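PRANDTHORPE FC TO HOST PALUMBO CUP FINAL AT SKURKONDALE PARK

For immediate release

Prandthorpe FC will host this year's Palumbo Cup final at Skurkondale Park. Confirmed by the league office late Tuesday. First time in the club's history. Kickoff is 7:30 p.m., gates open at 5.

The match closes out the August preseason schedule and brings Skurkondale Rovers across the river for the third year running. Rovers are holders. They won it on penalties last summer after a 2-2 draw, and most of that squad is back.
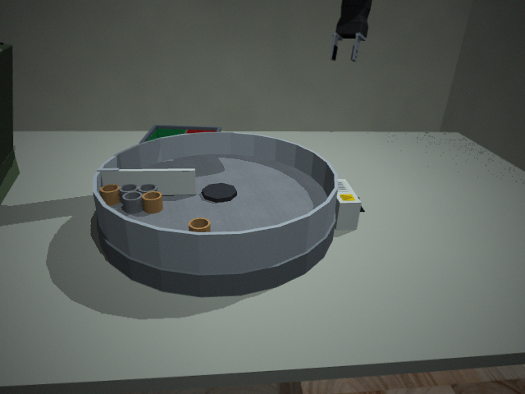

Where can fans buy tickets?

At the stadium box office on Mill Road, or by phone during office hours. Adults pay $12, kids under 10 get in free with a paying adult. Season ticket holders keep their own seat but must claim it by noon the day before the match.

Visiting supporters have the whole of the north end. Up to 135 standing places have been added behind the goal there, and the club shop will stay open untill half an hour after the final whistle.

Head coach Aldo Sartori expects to name close to his strongest eleven. "We played 50 minutes of good soccer in the semifinal and then we got sloppy," Sartori said. "Rovers will punish that. The lads know it, I've told them enough times."

Team news — captain back in full training after a hamstring strain, will be checked the morning of the game. Second-choice keeper out with a broken finger. Both new fullbacks available. No suspensions. 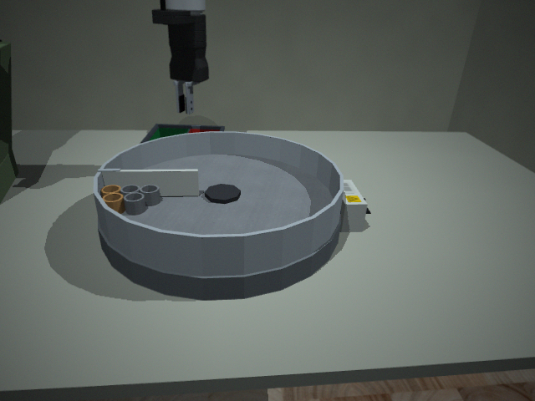

Sartori also confirmed that two players from the under-19 side will be on the bench. Both came on in the semifinal and one of them set up the winner. Neither has started a senior match yet, and the coach would not be drawn on whether that changes here.

If scores are level after 90 minutes the game goes straight to penalties, no extra time. Five substitutes allowed per team. The trophy will be presented on the field by the match sponsor, Mekivex, who have extended there deal with the club for another season.

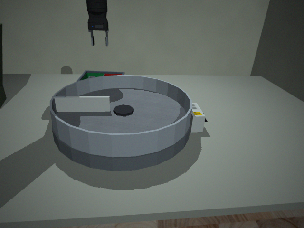 Getting there: bus 40 stops outside the main gate, last one back leaves at 10:50. Parking is limited — the east lot is for permit holders only on match night.

Media: press seats must be requested from the Prandthorpe FC press office by 4 p.m. the day before. Sartori will speak to reporters in the clubhouse 20 minutes after the game.

ENDS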